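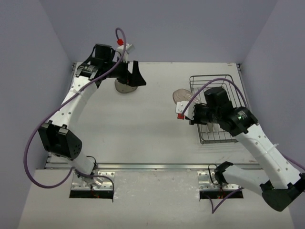
Budgeting for a two-arm bench cell in a training kitchen

Our department at Pritthorpe must submit an equipment plan in November for a two-arm cell to handle dishes and a drying rack. The Stisidden quotation covers the arms and grippers only. Which further items should be planned for, and should wrist cameras be bought at the outset?

Posted by Saragih

Please budget for the enclosure, the mounting rail and spare cables as separate lines. Our cable set came to $886 and was left out of the first request. Wrist cameras should be ordered with the arms – fitting them later cost us $2,817 in labor and new brackets. 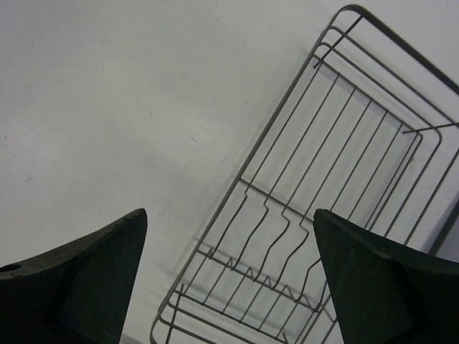 A wire rack is a demanding item for any camera, as the bars are thin and the table shows between them. Ask the supplier for a trial with your own rack before signing. I would also request 4 spare gripper fingers.

Posted by Ploria

Agree on the cameras. Check your purchasing rules too, as ours required 2 written quotations.

Posted by benchplan

We bought the arms first and the rest the next year. It was fine. Depends on your budget.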